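Events > Open Days > Hetwood Workshop Visit > Gallery

Hetwood Workshop Visit: Gallery and Notes

The Hetwood site opened its doors to visitors on Aug 14, 2026. The program had two parts: a short tour of the bench area, and a longer session on collecting manipulation data with hand-held grippers. Idun Tangen led the tour. Seidu Akpalu ran the gripper session and answered most of the technical questions. The notes on this page follow the order of the day and were checked by both presenters.

Attendance was capped at 17 because of the floor space between the benches. Visitors came mainly from packaging and laundry service companies, with a few from the Langat training program.

Bench tour

The tour began at the assembly benches, where the finger pads are fitted and the linkages are checked for play. Tangen explained that play at the pivots is the most common cause of a rejected unit. A jaw that closes unevenly will still pick up a rigid part, but on cloth it tends to drag one layer over the other.

Pads are treated as a consumable. Each set is logged when it goes on and inspected after 1000 closing cycles. Wear usually shows first at the tip. Visitors asked whether a softer pad would be better for garments. Tangen's answer was that softer pads hold thin fabric well but leave lint on the contact surface, and have to be cleaned more often.

The Batemano fixture was shown next. It holds a gripper in a fixed position while the opening width is compared with the logged value. The check takes 7 minutes per unit and is repeated whenever a linkage has been taken apart.

Gripper session

Akpalu opened with the reason for using a hand-held tool at all. The operator does the task by hand, at normal working speed, with the same type of jaw that the robot arm will carry later. The recording then holds both the view over the fingers and the jaw motion. No arm has to be moved to the place where the work is done, so household tasks can be recorded in ordinary rooms.

Folding and sorting of soft items took up most of the session. Two-handed work was covered in detail, with one gripper in each hand. The usual division is that one jaw holds the item down or keeps an edge in place while the other makes the next move. New operators often move both at once, and those recordings are harder to use.
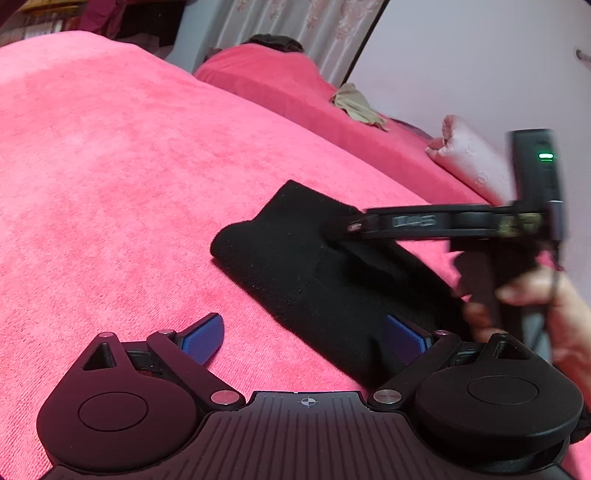

Dark fabric is a known difficulty. Seams and folded edges on a black item give little contrast, and the jaw parts are black as well. The blue pads help to mark where the contact is. Akpalu advised operators to slow down just before the jaws close, and to keep the second tool from passing over the item for longer than needed.

Plush surfaces need a separate routine. A closing jaw can pick up the pile along with the item. The recommended approach is a shallow angle, with the pads meeting above the surface and not pressed into it.

Questions from visitors

Storage of recordings: sessions are copied to the Sekiteck server at the end of each shift and reviewed before release. Review covers tracking loss, dropped items and anything in view that should not be kept.

Operator training: 2 half-day sessions, the second one entirely on cloth.

The next bench tour has not been scheduled. Requests can be left at the Hetwood front desk.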